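Pindness Household Storage Study
Interim report to the Grumlow Fund
16 August 2022

1. Work completed

The survey of small-item storage in rented homes closed in April. Of the 100 households approached, 30 agreed to keep a storage log for the full period. Logs record what is kept in each container, where the container stands, and how often it is opened. Coding of the MacAulay district logs is finished. Coding for Nadness is under way.

2. Container types

Entries were sorted by outer material, opening and footprint. Mixed-material cubes caused the most disagreement between coders and now have their own category. The category covers any upright cube that combines fabric with a wood-look panel.
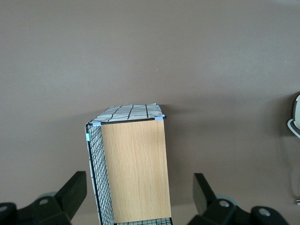 3. Variances

Two households in Nadness moved during the logging period. Their entries are kept but flagged, and will be left out of the room-by-room tables. Postage ran over budget because paper logs were requested more often than planned. The overrun was met from the travel line, and no additional funds are requested.

4. Next period

Remaining coding, 18 logs, will be completed first. Draft tables will then go to the Fund for comment. The Pindness office will send the revised coding guide with the tables.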